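Home Food Animals Space Games For Parents

Why Does Dry Pasta Keep So Long?

Fresh milk stays good only for some days. Dry pasta can wait in the kitchen for many months. Why?

The answer is water. Very small living things, like mold, need water to grow. When pasta is made in a factory, warm air takes most of the water out of the dough. Then mold cannot live there – it is too dry!

Shops sell dry pasta in closed packages, so the damp air of the kitchen stays outside. Long shapes, like spaghetti, come in long packages. You can lay them down or put them upright on a shelf, like books.

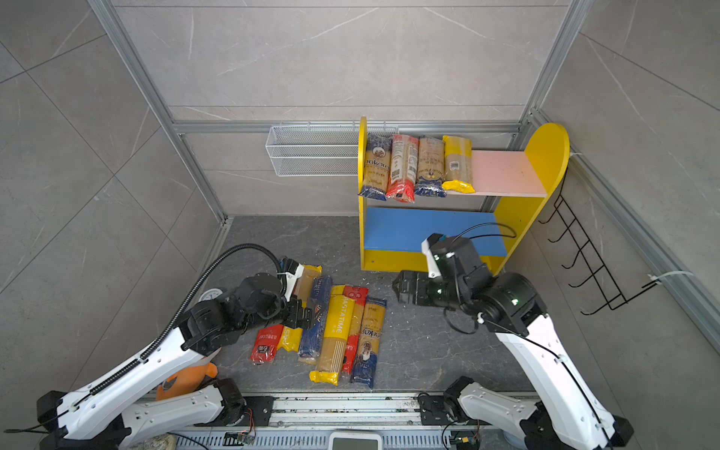

Try It at Home

Ask an adult to help you.

1. Take 9 pieces of dry spaghetti. Bend one slowly. It breaks – snap!
2. Put 2 pieces in a glass of cold water and wait one hour.
3. Take them out and bend them. What is different now?

The water went back inside the pasta, and it became soft. Do not put the wet pieces back in the package.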